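Subject: Re: [allotment-list] Cabbages in winter storage
From: Patricio Daza
Date: Dec 15, 2024

Dear all,

Svenja Haberkorn wrote:
> Last year I lost 17 heads in the shed before March. They went
> soft from the stem. Do you take off the outer leaves before
> storing, or do you leave them on?

I leave them on, Svenja. The outer leaves dry like paper and protect the rest. I cut with a long piece of stem, and I put the heads on slatted shelves so that they do not touch each other. My shed in Pravier stays cold but has no frost, except in very bad weeks.
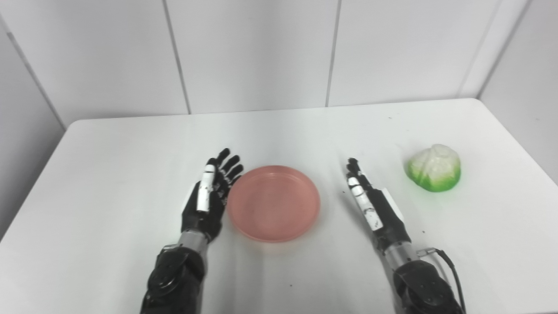
The variety is also important. I grew Droma for six years and it kept well, but the heads are too big for my family. Now I grow Bundico, which is smaller and very firm. I check the shelves every second week and we eat the weak ones first.

For the soft stems, I suspect too much water late in the autumn. I stopped watering early this year and I have much less rot.

If somebody has experience with hanging them by the root, please write. I would like to try it with a few heads.
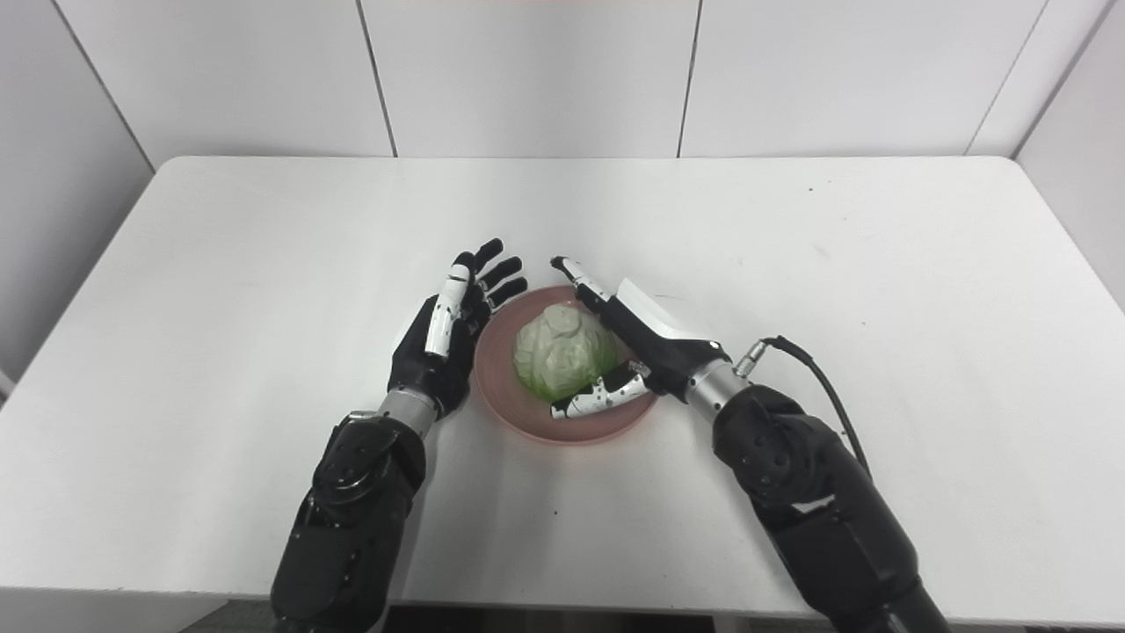 Svenja adds that her neighbours in Catterall hang theirs in a cellar, roots up, and that the method needs more height than her shed has.

Kind regards,
Patricio

Recent threads
Leeks under fleece
Seed order, last call
Re: Mice in the potato boxes
Broken tap near plot 148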